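We use cookies to help this site run properly. By carrying on reading you agree to our use of them. Accept | Find out more

I'd been meaning to talk to the leader of the Nunescombe study week for ages, mainly because I went on it myself last May and came home with a notebook full of questions and no answers to any of them. She's a retired deacon who has taught the Psalms to adults for 19 years, and she asked me to leave her name out of this ("it's the Psalms people should be looking up, dear, leave me be"), so I have.

We met in the tea room at Plutevbridge, where the heating was on full and the scones were enormous. I started with the obvious question. Why the Psalms, year after year, when there's a whole Bible to get through?

"Because people already own them," she said. "They know bits. They've sung them at funerals, or had them on a card from an aunt. So you start with something half remembered and you read it slowly, and you get a bit of a shock."

The week runs to much the same pattern each time. There's morning prayer at 8, then a talk, then a long stretch in small groups with one psalm and plenty of silence. I told her I'd found the silence very hard going. She laughed at me.

"Everybody does! The first day they look at the carpet. By the third they're cross if I cut it short." 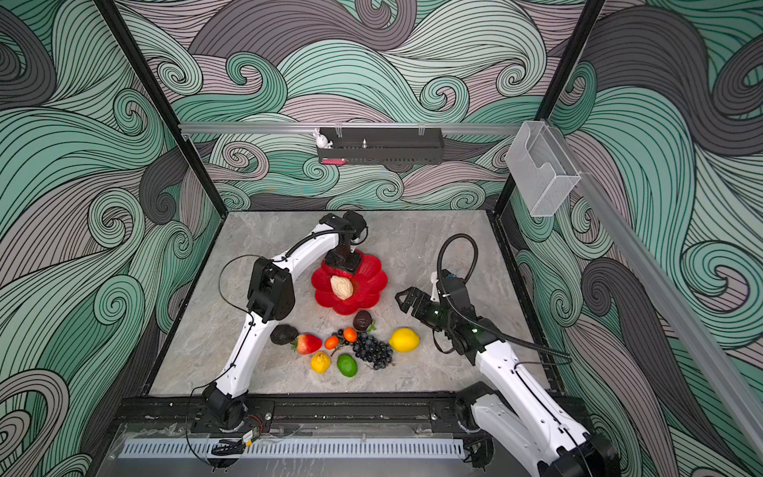 I wanted to know about the angry psalms, the ones that get skipped on a Sunday. Our group had Psalm 137 and we very nearly came to blows over the last verse. She doesn't let anyone off it. People read the whole thing aloud, including the ending, and then they sit with it before anyone is allowed to explain it away. I said my trouble is that I can't concentrate on words that upset me, and my eye goes off and settles on any old thing, the way it might on a red bowl shaped like a flower, with a scalloped rim like petals. "Let it," she said. "Look at your bowl for a minute and then come back to the verse. It'll still be there."

She came to all this sideways. Her own church, a tiny chapel out at Lowther, had no minister for 3 years when she was in her forties, and those left behind took turns to lead the evening service. She drew the short straw in her first week and hadn't a clue what to say, so she read Psalm 88 and sat down again.

"It was dreadful," she told me. "It's the gloomiest one in the book and I gave them nothing to go with it. But a man came up afterwards and said it was the first time he'd heard his own prayers read out in church. I've never forgotten that."

After that she signed up for the evening course at Gredel, which meant two buses each way and a very cold classroom. She learned enough Hebrew to be, in her words, "a nuisance to preachers". I asked if you need Hebrew to get anything out of the Psalms and she was quite firm that you don't. What you need is a pencil and a translation you don't mind scribbling in. She likes having two different ones open side by side and marking every place where they disagree.

I asked about numbers too, as I'd heard the week was struggling. She says it's steadier than people think. The mailing list stands at about 900, though plenty of those only want the reading notes, and she's perfectly happy with that. Some of them have been following along at home for years and write her long letters.

Would she ever do a different book? She pulled a face. There's been talk of Job, and one year of Ruth as well, and she's said no to both - for now.

"I've still not got to the bottom of Psalm 119," she said, and went off to see if there were any scones left.

Enjoyed this? Sign up for our newsletter and get new posts by email. You can unsubscribe at any time.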